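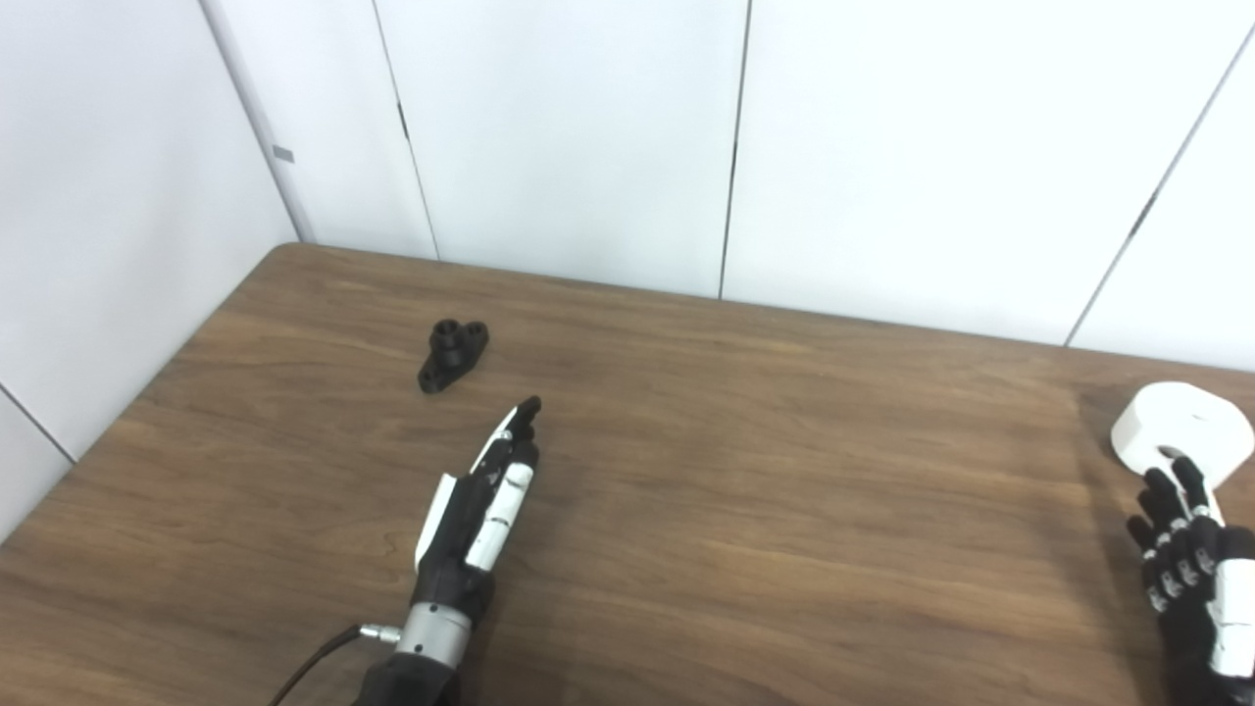 Flange Holder Otavness, black

A small holder for a rod or tube, made by Plurnitz. The base plate is flat and long, with rounded ends. In the center stands a short round collar with an open bore, and your rod goes into it from the top. The surface is black and matte, so it does not shine under a lamp.

Specifications
Item no.: 1134
Bore: 13 mm
Plate thickness: 5 mm
Color: black
Screws: not included

Mounting
Put the plate on a flat surface and mark the hole with a pencil. Drill, then fix with a countersunk screw. Please do not tighten too strongly, the rounded tab can bend. For soft wood we recommend the washer from the Altari series, which must be ordered separately. 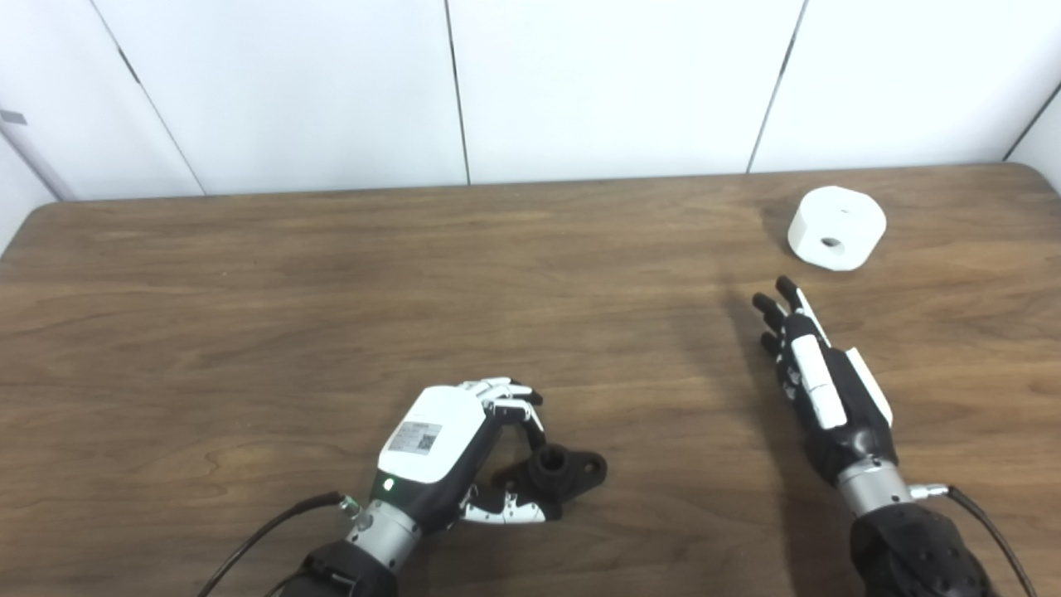 Flange holder Otavness on a wooden tabletop, mounting hole in the rounded tab.

Ordering
Sold by the piece or in a box of 140. Boxes are sent from our stock in February again. For other bore sizes please write to Graziella Negri in the sales office and tell her the diameter of your rod.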